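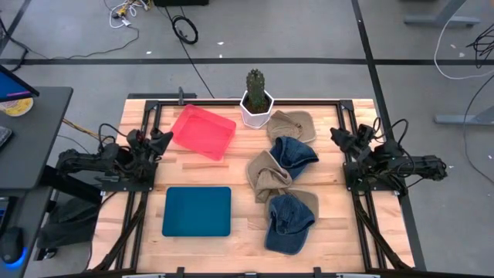 Lists > Grakell Residents > July

July, 9:15 a.m.
By Lucero Cuadros, Office of Tenant Services

Dear members of the list,

Thank you for your questions about the change to water billing at Girna Court and Henao House. The message we were asked to answer is quoted here, with our reply under it.

> Our building was told that meters would be read every month from now on.
> Does this apply to all 82 units, and will the deposit change?
> We had three estimated bills in a row last winter and would like to avoid that.

Monthly readings will apply to all 82 units. The deposit will stay the same for current tenants. New leases will follow the schedule posted in the Furkness Street office.

Estimated bills were sent to 46 households last winter while the old meters were being replaced. Any household that was charged for more than 1000 gallons above its later reading will receive a credit — no form is required. Credits will appear as a separate line on the next statement.

Tenants who have moved between units should send both unit numbers to this office.

Lucero Cuadros
Tenant Services, Grakell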